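Week 6 – Reading the box: packaging, labels and the home medicine cupboard

Welcome back, everyone. I've marked the shelf audits from last time and they were great fun to read (some of you have far too much expired cough syrup). Comments are on the unit page. If yours isn't there, you probably saved it to the old Warnora folder, so have a look and move it across.

This week we're staying with the cupboard but going in closer, down to one side of one box. Bring a couple of empty medicine cartons from home if you can. Empty, please! We don't want anybody's tablets on the benches at Ondham, and the cleaners have asked me twice now.

What goes on the front

When I started in pharmacy support I thought a carton was just a wrapper. I'd tear it open, pop the blister sheet in the drawer and bin the cardboard, and I did that at home for years. Then I spent a few months sorting returned stock and my habits changed pretty quickly. A blister sheet on its own can be a miserable thing to identify, especially one that's been cut in half with the foil rubbed. The carton does most of the talking.

So for each carton, have a go at finding these before you read anything else:

The name of the medicine, and whether it's a brand name, the active ingredient or both.
The form – tablet, capsule, liquid, cream.
The strength of a single unit.
How many units are in the pack.
Who made it.
The batch number and the expiry date, which are often stamped on an end flap and easy to miss.

Strength and pack count are the two that get muddled. I've seen people read the count as a dose, and I've seen a whole shelf organised by count because the number was the biggest thing on the carton. 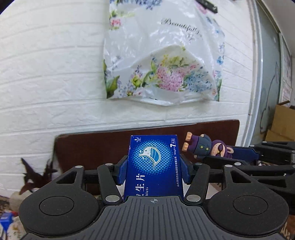
Strength is written per unit, and once you know the pattern you can often find it in a language you don't read. Look for a number, a unit of mass, then a slash. After the slash comes the thing being counted. On the blue box there's a line reading 50mg/片, and 片 is the word for a tablet, so that's 50 milligrams in each one. The big white 7 above it has 片/盒 beside it, tablets per box, so seven to the box. The 7 is much larger than the dosage line, and that's exactly the trap I was talking about. The company name runs down the side in Chinese as well, so with a bit of patience you've got form, strength, count and maker off the one face.

Please don't take that as permission to go identifying medicines by guesswork. Being able to pick out the strength is a sorting skill. If a carton's in a language you can't read properly, it goes in the query tub and a pharmacist looks at it. Same rule at home – ring your local pharmacy and take the box in with you.

Colour is not a category

Every year somebody sorts the practice tub by colour. It looks gorgeous and it's no use at all. Manufacturers often use a house colour across a whole range, so two blue cartons side by side could be for completely different things. Sort by who it's for first, then by what it's for, and keep the cartons standing up with the name facing out.

Bench activity

Work in pairs at the long benches. Each pair gets a tray of empty cartons and a copy of the Pundier sheet (the one with the grid, not the old checklist). Fill in a row for each carton. Where you can't find something, write "not found" and say which faces you checked. A blank tells me nothing.

Allow 5 minutes at the end to swap trays and check each other's rows. You will disagree about at least one expiry date.

Before next week

Read the Salminen chapter on storage, up to page 136. Skip the bit on commercial fridges unless you're keen. Then pick one shelf at home and redo it, with a short paragraph on where you put it and why. Bathrooms are a poor choice with all that steam, and I'll be asking about it if you choose one!

Room 1186 again, same time.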